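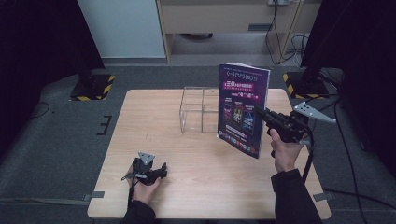

Gwendolyn Astbury-Okoro

13/05/2024

I have been directing plays in Sustcombe for a good long while now, always in rooms meant for something else, and if there's one thing I have strong feelings about it is what actors do with their scripts before they know their lines. They roll them up. They fold them in half and crack the spine. They put them down on a chair and then sit on them, and then the whole rehearsal stops while everybody looks under the cushions. So when I tell you that I have spent a whole season with the Kevaletti folding script stand, and that I've got rather a lot to say about it, please understand that this comes from a place of deep personal need!

First, what it is. The Kevaletti is a stand for people who read aloud on their feet. It looks like a cousin of the wire music stand you may remember from school band, but it is lower in the desk, heavier in the foot, and wide enough to take a script lying open with a pencil beside it. It folds down into a long canvas sleeve with a shoulder strap. I bought two of them with my own money (the company has no idea who I am, and I suspect they'd like to keep it that way after they read the part about the knobs), and later I went back and bought another two, which should tell you which way this review is going.

We used them for everything. We had a spring comedy with a big cast and a lot of doors, and for the first weeks of that I put the stands at the sides of the playing area so people could step away, check a line, and step back in. I can't recommend this enough. When the script is in your hand you act with one arm. When it's on a stand four steps away, you start trusting yourself a little sooner, and you begin looking at the person you're supposed to be in love with. One of my younger actors told me it was like having a lifeguard at the pool. I have been stealing that line ever since.

Then we did a staged reading, which is where the Kevaletti really earns its keep. If you've never put one on, a staged reading is a lovely, frightening thing: no set, hardly any costume, everyone in a row, and nothing between the audience and the words. The trouble is that whatever you read from becomes the set. With our old stands it looked like a jumble sale. These are matte black all over, with no shiny wing nuts to catch the light, and the desk sits low enough that you can see an actor's chest and hands over the top of it. That matters so much more than I would have guessed. You want to see people breathe.

Now, the desk itself. The surface has a thin ribbed mat on it, a bit like the lining you put in a kitchen drawer, and pages stay where you leave them. I turned pages on it fast and I turned them slowly. I turned them in a draft with the fire door propped open and didn't lose my place. At the bottom there is a lip that's deep enough for a fat script in a ring binder, and this pleased me no end, as I'm a binder person and always will be. (I know a lot of you have gone over to tablets. A tablet sits on it fine, although the charging cable has to come out of the side and there's nowhere to tuck it.)

There are also two little page arms that swing in from the edges. I wanted to love these. They hold a thin script open nicely, but they're stiff, and they make a click when you let go of them. In rehearsal, who cares. In the last minutes of a very quiet play, with an audience holding its breath, that click sounds like somebody stepping on a beetle. After the first performance we folded them back and used the mat alone, and that's how I've left them.

And so to the knobs. The height is set with a knob on the post, and the tilt with a smaller one behind the desk. The height knob is wonderful, big and rubbery, and you can work it with cold fingers. The tilt knob is small and smooth and sits exactly where you can't get a decent grip on it, and if you don't tighten it hard, the desk will very slowly bow forward under a heavy binder, like a polite butler. It happened to our narrator in the middle of a long speech. She put one hand under the desk and carried on as if she'd planned to stand that way, and I was so proud of her I could have cried, but she shouldn't have had to. I've since wrapped a wide rubber band around each tilt knob and had no more bowing. For what these stands cost, I would have liked the rubber band to be the factory's idea.

The feet deserve a kind word. Three legs, wide and flat, with soft tips, and you would have to work quite hard to kick one over. We have a rehearsal floor with a slope to it that goes back longer than any of us do, and the Kevaletti stood up straight on it when the old ones used to lean. The price you pay is weight. One on your shoulder is nothing much. Carry two up a flight of stairs along with a bag of scripts and a cake tin and you'll know you've done something. I should also say that the legs take up more floor than you expect, so with a long row of readers you'll want to set them out before you promise anybody where they're going to stand.

I had a good test of the carrying sleeve last July, when I was invited to Lagos to help with a week of play readings. I took one stand along in the hold, wrapped in two cardigans, mostly for my own comfort (I talk better behind something). It came off the plane without a scratch and went in and out of cars and up to a rooftop and back down again. Outdoors in the evening breeze was the only time I missed the page arms, and I swung them out again and was glad to have them, click and all. The sleeve held up less well than the stand. The stitching where the strap meets the canvas began to pull by the end of the week, and I've had to go over it with button thread. It's a handsome sleeve, but whoever designed it was thinking of the trunk of a car.

By the way, I had several people there ask me what it was and where they could get one, and the answer wasn't a simple one. You order it from the maker and you wait. My first pair took three weeks and the second pair took longer. Don't leave it until the week before you open.

Some of you will be wondering about the Flilby, which is the other one that everyone seems to bring up whenever I mention stands. I've borrowed a Flilby from a neighboring group and lived with it for one production. It's lighter, quicker to open, and much kinder to the budget, and if your group mostly needs something to hold a hymn sheet or a running order for an evening, it will do you perfectly well. The desk is narrower, though, and my binder hung over on both sides. The finish is a bright silver, too, which flashed every time one of our readers turned a page under the lamps. For a choir in daylight, lovely. For a play, I'd rather save up and have fewer of the good ones.

A few smaller things, in no order. The black finish marks if you drag the stands against each other, so pack them with a towel in between. The ribbed mat lifts off and can be wiped with a damp cloth, and I'm grateful for that, having once been in the room with an orange, a ventriloquist's sketch and a very enthusiastic peeler. The post goes down low enough for someone reading from a chair or a wheelchair, and the legs leave room to pull right up to it. It doesn't go quite high enough for my tallest actor, who has learned to look noble while gazing downward. There is no place to clip a reading light that I would call a proper place. You can put one on the top edge of the desk, but it makes the whole thing nod unless that tilt knob is done up tight (see above, at length, sorry).

Would I buy them again? I did, so yes. If you run a drama group or teach a class, I'd say start with two and put them at the sides of your rehearsal room, and see whether people don't put their scripts down a little earlier than they used to. Mine did. I still find the odd script under a cushion, but it's usually my own.

Kevaletti folding script stand: 4 out of 5. I've taken one off for the tilt knob, and I was on the fence about taking a half back for the feet. We start on our summer play next week and all of the stands are already in the hall, along with a fresh bag of rubber bands.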